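Dishwashers and Sinks > Loading, racks, detergents
Thread: Mug angle in lower rack, pooled water in the foot ring

Started by ekovacevic, June 12, 2019

ekovacevic wrote:
Lower rack question. The upper rack is full most days, so one or two heavy mugs end up downstairs between the plate tines. Stoneware, dark blue glaze, 11 ounce. Whichever way I set them I get either a puddle in the foot ring or a chalky line on the glaze. Machine is a Lovik 201, four years old, with a fixed-tine lower rack. Water is hard, 13 grains. Looking for placement advice before I start changing chemistry.

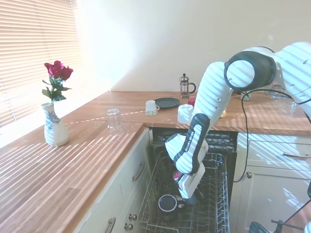
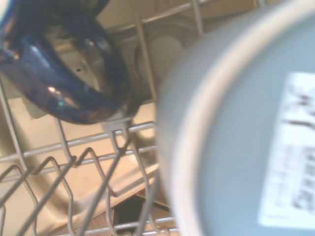 Appliance Owner's Bulletin, Vol. 11, No. 3

The line above is the masthead from the issue that covered lower rack geometry. I have read it and it deals with plates and pans only. Mugs get one sentence, which says to use the upper rack.

Counter is oiled butcher block, so I would prefer not to have cups draining on it.

----------

despina_l wrote:
Upright is wrong in any rack. An upright mug is a bowl. It fills in the first minutes of the wash and holds gray water through every drain.

Full inversion is also wrong for that shape if the foot is recessed. You want the mouth down and the axis tilted far enough that the low side of the foot ring can spill. On most mugs that is more tilt than people expect. Fixed tines will give it to you if you let one side of the rim drop between two rows and lean the body on the next row up.

----------

ekovacevic wrote:
Tried that. With the rim between rows the mug walks during the wash and comes to rest against whatever is beside it. I have one chip in the glaze at the handle from a pan.

----------

seixas_l wrote:
Then the pan is the problem. Move the pan.

Lower rack spray on that series is stronger at the center than at the corners. A mug in the middle of the rack takes the full force of the arm and will shift if it is light. Put it in a front corner with the handle facing the side of the rack. The handle acts as a stop.

----------

despina_l wrote:
Disagree on the corner. Coverage in the corners depends on the arm, and with hard water a poor rinse is exactly how you get the chalky line. I would sooner have it second row in from the side, leaning outward, with a plate behind it to hold it.

----------

seixas_l wrote:
A plate behind it blocks the spray to the inside of the mug.

----------

despina_l wrote:
Only if it is a dinner plate. Use a saucer or a small side plate. The arm sprays from underneath and the mouth of the mug is facing down. What sits behind the outer wall has very little effect on the inside.

----------

bergthora_e wrote:
Some points that have not come up.

1. Look at where the wires meet. On many coated racks there is a plastic fitting at the foot of a tine row. If the row is the folding type, the fitting wears and the tines go slack. Yours are fixed, so this should not apply, but push each row sideways with a finger and see if anything moves. Slack tines would explain the walking.

2. Inspect the coating at the tips. Once the coating splits, bare wire will leave gray marks on glaze. On a dark mug these are easily confused with scale. Vinegar removes scale. It does not remove metal marks. A mild abrasive cleaner does.

3. Rinse aid. At 13 grains the factory setting is too low. Go up one step and run a week before going up again.

----------

ekovacevic wrote:
Pushed every row. One moves, left side, third from the front. No folding mechanism, so I assume a weld has let go under the coating. The mug usually goes in next to it.

Vinegar test: the chalky line came off. There is a second mark near the base that did not.

----------

bergthora_e wrote:
So you have both. Broken weld plus scale.

----------

mkereama wrote:
Moderator note: I merged the duplicate of this thread from the Repairs board. The reply below came from there.

----------

kwok_parts_fan wrote:
Replacement lower rack for the 201 is still listed at Kwok. It is not cheap. Before buying, try a Dratent repair kit – caps for the tips and a brush-on coating for the joints. It will not fix a weld, but a loose tine can be tied to its neighbor with stainless wire low down and coated over. Mine has held since last July. Let the coating cure for the full time on the packet. I cut it short the first time and it peeled in sheets.

----------

seixas_l wrote:
Stainless wire against a cut coating is asking for rust underneath. The crossing wire is plain steel. Replace the rack.

----------

kwok_parts_fan wrote:
That is what the brush-on is for. Seal the cut first, then tie, then seal again. No rust so far.

----------

despina_l wrote:
Either way, keep the mug off that row in the meantime. And skip the towel-dry method someone will suggest. If the foot ring still holds a little water at the end, unload the lower rack first so it does not matter what drips, then tip the mugs as they come out. Upper rack second.

Detergent brand matters less than people claim. I have used Fultis tablets and a supermarket powder in the same water and could not separate the results once the rinse aid was set correctly.

----------

ekovacevic wrote:
Ordered the kit. Mug is now second row in on the right, mouth down, leaning outward, saucer behind. Three loads so far. It stays put and the foot ring is nearly dry. Rinse aid up one step, and I will leave it there for the week. The line is fainter on two mugs and unchanged on the third.

----------

seixas_l wrote:
Try the third one in the corner.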